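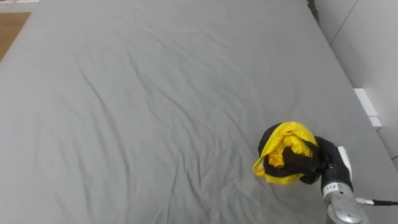 Categoría: Trabajos de estudiantes / Diseño de interiores y textil

Buscar en el repositorio... Buscar

Tensado de sábana bajera en camas adosadas a pared: informe final del proyecto Ruchti

Escuela de Diseño Aplicado de Jomulville. Entrega de septiembre.

1. Objeto del trabajo

El proyecto Ruchti estudia la formación de arrugas en la sábana bajera de una cama individual colocada contra una pared. El encargo partió de la residencia Prodero, cuyas habitaciones tienen la cama adosada por un costado. El personal de limpieza señalaba en sus partes que el lado de la pared era el que más tiempo consumía y el que peor resultado daba.

Se plantearon 2 preguntas. La primera, si el orden en que se fijan las esquinas influye en la posición de las arrugas. La segunda, si una separación pequeña entre colchón y pared facilita la colocación sin mover la cama.

Quedan fuera del estudio la sábana encimera, el edredón y las fundas de almohada.

2. Material y local

Las pruebas se hicieron en una habitación con suelo de madera y pared blanca. La ropa de cama es gris, de superficie mate, sin estampado. El color se eligió por motivos de lectura: sobre blanco los pliegues poco profundos apenas dan sombra, y sobre tonos muy oscuros se pierden los bordes.

La sábana se lavó según la etiqueta del fabricante, Rirkeo, y se secó tendida. No se planchó en ningún ensayo, ya que en la residencia tampoco se plancha la ropa de cama.

3. Procedimiento

Se definieron 3 secuencias de colocación:

Secuencia A. Las dos esquinas de la cabecera, después las dos de los pies.

Secuencia B. Las dos esquinas del lado de la pared, después las dos del lado libre.

Secuencia C. Esquina de cabecera junto a la pared, esquina opuesta en diagonal, y a continuación las dos restantes.

Cada secuencia se repitió 6 veces. Entre repeticiones la sábana se retiraba por completo, se sacudía y se doblaba de nuevo por las mismas líneas. La persona que hacía la cama trabajaba siempre desde el lado libre, sin subirse al colchón.

Al terminar la colocación no se permitía alisar con la mano. El estado de la tela se anotaba en una plantilla dividida en cabecera, centro, pies, lado de pared y lado libre. Para cada zona se registraba la dirección dominante de los pliegues y una valoración en tres niveles: lisa, ondulada o arrugada. Solo después se hacía el alisado manual, desde el centro hacia los márgenes, y se rellenaba una segunda plantilla.

4. Tipos de arruga

Las plantillas obligaron a fijar un vocabulario común, porque en los primeros ensayos un mismo pliegue recibía nombres distintos según quién anotara.

Pliegue largo diagonal. Poco profundo, cruza buena parte de la cama. Se asocia a una diferencia de tensión entre esquinas opuestas.

Pliegue corto agrupado. Varios pliegues cerrados en una zona reducida, con sombra más marcada. Indica tela sobrante que no ha encontrado salida hacia el borde.

Ondulación. Relieve amplio y suave, sin arista. No se considera defecto.

Línea de tensión. Trazo fino junto al borde, donde la tela está estirada sobre el colchón.

Los cuatro tipos pueden coincidir en una misma cama. La combinación más repetida fue una banda de pliegues en la parte central, con diagonales largas que se van cerrando hasta formar un grupo apretado, y los márgenes laterales casi lisos. 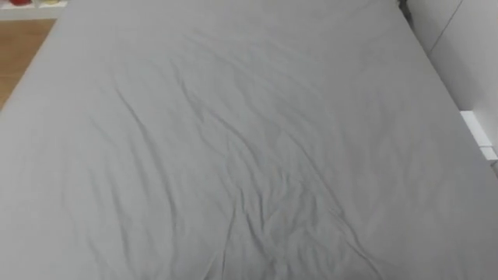 5. Resultados

La secuencia A dejó la cabecera lisa en todas las repeticiones y desplazó la tela sobrante hacia los pies. La corrección posterior resultó sencilla, porque el borde de los pies es accesible.

La secuencia B dio el mejor resultado junto a la pared. El centro quedó peor que con la A, con pliegues agrupados que el alisado manual redujo sin eliminarlos.

La secuencia C produjo las diagonales más largas. Se había previsto lo contrario, puesto que el reparto en diagonal es el que suele recomendarse en camas exentas. En la cama adosada, la segunda esquina se tensa con todo el brazo y la primera se fija con la mano en mala postura, de modo que la tensión no llega a igualarse.

En cuanto a la separación, bastó con que cupiera la mano extendida entre colchón y pared para remeter la tela sin desplazar la cama. Una holgura mayor no aportó mejora y dejaba que la sábana colgara suelta por ese lado.

6. Limitaciones

Se empleó un solo colchón y un solo modelo de sábana. La valoración en tres niveles es visual y depende de la luz de la habitación; las últimas repeticiones de la secuencia C se hicieron a las 6 de la tarde, con la luz más rasante, y es posible que las sombras se puntuaran al alza. No se midió la fuerza aplicada en las esquinas.

7. Propuesta para la residencia

Se propone la secuencia B con una modificación: antes de fijar las esquinas del lado libre, llevar la tela sobrante hacia los pies con el antebrazo, en una sola pasada. La modificación se probó al final del trabajo y no tiene repeticiones suficientes para figurar en los resultados. La ficha de trabajo se entregó a Prodero en una hoja, junto con las plantillas en blanco.

Este sitio utiliza cookies propias para recordar sus preferencias de consulta. Aceptar / Configurar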